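What the robot people know about picking things up 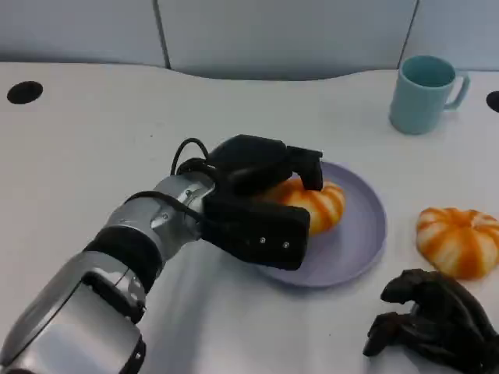 I've been picking things up my whole life and never gave it any thought until my niece's friend Lemlem Dinsa started working on robot hands. She tests how they grab things and put them on plates, over and over, and she sent me her write-up, all 26 pages of it. Most of it went sailing over my head, but I pinched a few ideas for the kitchen (thank you, Lemlem!) and they've been brilliant.

The big result was about where the fingers go. Out of 1409 tries, the grips that came from the front and the top together held far better than the ones that squeezed from two sides, especially on round, ribbed things. So now when I'm cutting up a real pumpkin I curl my fingertips right into the grooves over the top and keep my thumb low at the front. It used to skate all over the board. Mine hasn't budged since - touch wood.

Next, slow down at the end. The hand in her tests moves at a fair clip until it's five centimetres off the plate, then it creeps. Most of the drops in the early runs came in that last little bit. I tried it with hot jars at jam time and I'm a convert. Whip them across the kitchen if you like, but creep the last bit onto the rack.

They also start every run with the plate in the same spot, or the results don't mean much. I put a dot of nail polish on my bench where the serving plate goes and dishing up for a crowd is so much quicker. My husband thinks I've lost my marbles.

Last one, and it's my favourite - check the pads. Lemlem's lot wipe the fingertips down between batches, as a bit of dust was enough to spoil the grip. My rubber jar opener had been sitting in a floury drawer for almost two years. Warm soapy water, dry it properly, and it opens the gherkins again!

Comments

Ghislain Cormier
The nail polish dot is going on my workbench tonight. Does it come off laminate?

Desta Jemal
Ghislain, remover took it off mine but test a corner first.

Safta Nedelcu
I do butternuts the same way, only with a damp tea towel under the board. Would love to know if she tested eggs.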